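Spent my lunch break reading the Paverar rail lands plan (yes, the whole thing, appendices too) and I have thoughts, so mute me now if you must.

First up, I'm mostly for it! 2,000 homes on the old goods yard, walking distance to two stations, and they've finally dropped the ring road that's been haunting council maps my whole life.

What bugs me is the order of it. Towers in stage one, the footbridge to Suvholm in stage four. So you'd have a whole new neighbourhood staring across the tracks at the shops and taking a 26 minute walk to reach them.

We did this already with the old cannery site, remember? Lovely flats, nice trees, and the bus turned up 10 years later. By then everybody had bought a second car and the kerbs were parked solid.

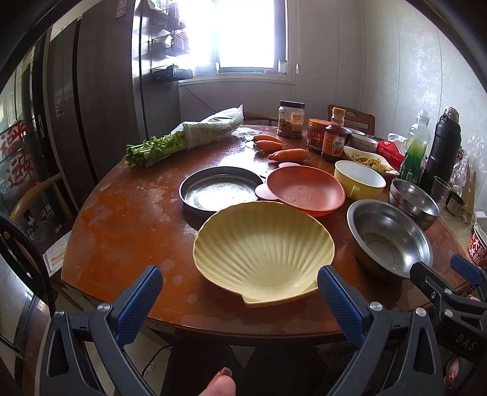
Natalia Esquivel replied that the bridge can't go first, the rail authority won't sign off on the piers until the sidings are gone, and the sidings stay until stage two. Fair point, and I'd missed it. It's buried in appendix F.

Okay, so stage two then! Still beats four. And run a proper bus down Rugemalira Street in the meantime, the road's wide enough for a lane each way.

Other thing: 377 car spaces under the first two blocks. Who's that for? You can see the station from the driveway.

Submissions are open till the end of the month, and the form takes free text, so go for your life. I'm putting in the bridge, the bus and the parking. Might have a whinge about the colour of the cladding too.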